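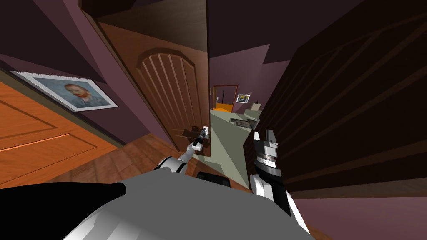

Draltik leans on simulated homes to train its household robot, but critics want to see a real door opened

GRILDALE – A robotics firm that says its two-armed machine will one day help people stay in their own homes has been teaching it almost entirely in houses that don't exist.

Draltik told a public information night here on Thursday, June 18, 2026, that it has been collecting practice runs in simulated houses since March. People at desks steer a virtual robot through a chore, and the software records what the robot's cameras would see along with every movement of its arms. Those recordings are then fed to a learning system called Ondura, which is supposed to work out how to do the chores by itself.

The company has gathered 500 of the recordings so far. It plans to put the system in front of paying customers next year.

"We can change the house overnight," said Ute Janssen, who runs the collection program. "Paint the walls, swap the furniture, move a door. Doing that in a real building would cost us a fortune."

About 35 people turned up at the library to hear her, and a fair number didn't seem sold. The questions began before the slides were finished.

Gerd Stüber, a retired cabinetmaker, asked whether the software knew what a swollen door feels like in a wet winter. Janssen said friction was one of the settings that could be adjusted. Stüber asked who did the adjusting, and on what basis. She said she would have to check.
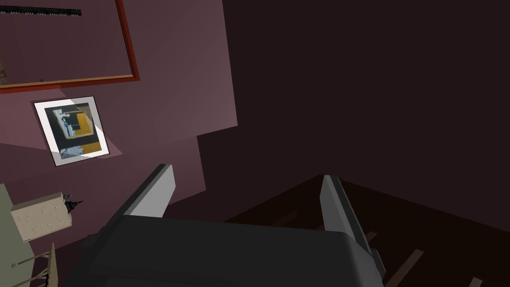 A simulated view over the robot's open gripper, with framed artwork on a purple wall. The rooms are computer generated.

The company would not say how often Ondura finishes a task without help. It also would not say how many of the recordings were thrown out as failures, or whether failures are kept at all. A handout given to residents called the results "very encouraging" but did not include any.

Chiamaka Ogundipe, an independent consultant who has worked on warehouse automation, said those were the figures that mattered.

"Recordings are cheap to make and easy to brag about," she said. "I'd trade the lot for one honest page showing what the robot did in a kitchen it had never seen."

Ogundipe said simulation was a reasonable place to begin, and that most people in her line of work use it in some form. Her worry is with contact. A virtual hand closing on a virtual handle follows whatever rules the programmer wrote, she said, and small errors in those rules can be learned as if they were facts. Lighting is another sore point. Shadows in simulated rooms tend to fall more sharply than they do in a lived-in house with curtains and dirty windows.

Janssen disputed that the recordings were unrealistic. She said each operator gets 24 hours of training before any of their work is kept, and that awkward angles and cramped spaces are left in on purpose.

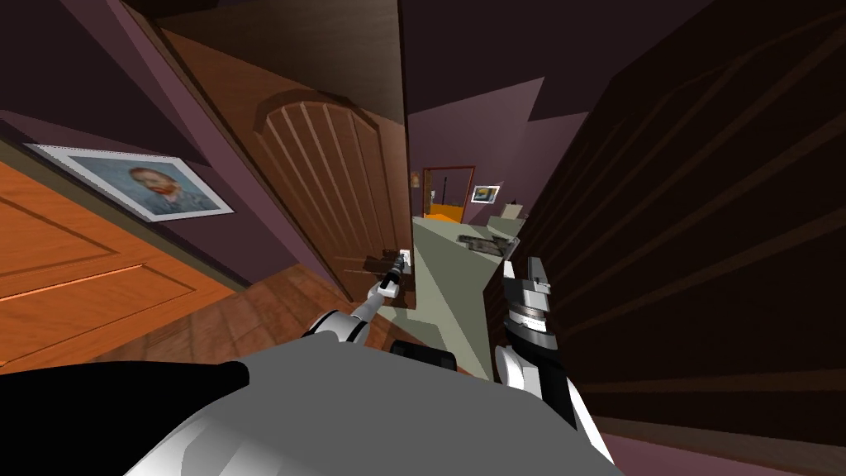
Doors have been a stubborn problem for the field, and Janssen admitted they take up more of her team's time than anything else. The robot has to bring its body close enough to reach, pick which arm to use and keep the other one from bumping into whatever is beside it. Some operators need several tries before they get a run worth saving, she said.

The staff doing that steering are hired through Tiedemann, a labour agency, on short contracts. Hartmut Kröger, who did the job for six weeks this spring, said the work was dull but not hard. He recalled being told to redo runs that looked clumsy, even when the task got done.

"So I'm not sure what it's learning from," he said. "Maybe just our good days."

Draltik said clumsy runs are flagged, and that some are kept. It did not give a number.

The firm has asked the town for permission to test a physical robot in 115 Grildale homes, with a staff member present at each visit. Councillor Rosemarie Reuter said she would not vote for it without seeing results from a real building first.

"I've watched the video and it's very purple," Reuter said. "My constituents don't live in there."

Council is expected to take up the request at its next regular meeting. Draltik said it would bring more material, though Janssen would not commit to bringing the robot.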